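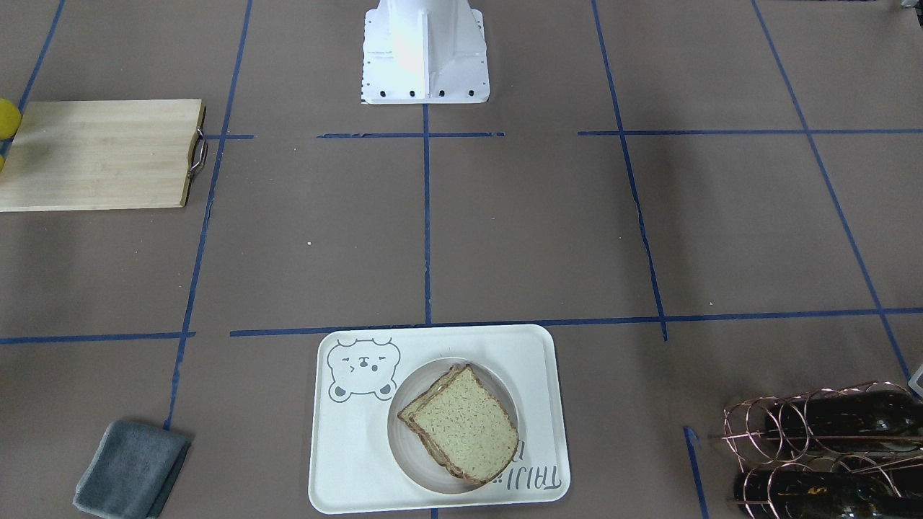 A place for the tray

Reading time: 2 min

Brown paper, blue tape and a white tray with a bear's face printed in one corner. I would be happy to find such a work surface in any home, and I want to defend it here, as I know many readers consider marked-out surfaces a little childish.

When I moved to Arwood I shared a kitchen with Tarek Tazi, a baker with very strict habits. He divided our bench with masking tape. One part was for cutting, one for dirty things, one for whatever was going to the table. I laughed at him for a week, and then I began to find the peeler.

My opinion is simple. We ask people to be tidy, but we seldom tell them where a thing should go. A child who hears "clean up the bench" has to guess what is in our head. A child who sees a rectangle of tape can put the tray inside it and be finished. The same is true for a guest, and for me at six in the morning.

Friends say to me that good drawers would solve this. Perhaps. I have looked at the organizers in the shop at Inham and they are handsome, but a divider is bought once and then you must live with it. Tape can be moved the same evening. If it wrinkles or a bit goes missing, you still understand the line. I paid 16 dollars for paper and tape together, and after more than 2 months I am still using the same rolls.

I also prefer a tray with some character. A plain one is borrowed for screws and paint lids, and it does not come home. Put a small bear on it — even a bear with a rather doubtful expression — and the whole family knows it is for eating. The round hollow in the middle helps too, as a bowl has one obvious place to sit.

My neighbour Mrs Czarnecka believes that all this makes a kitchen look like a parking lot. I accept the criticism. In August she came for soup, and she put her spoon back in the right rectangle without asking me where it belonged.

Last updated: August

Contact | Copyright Wodard Home Pages | Back to top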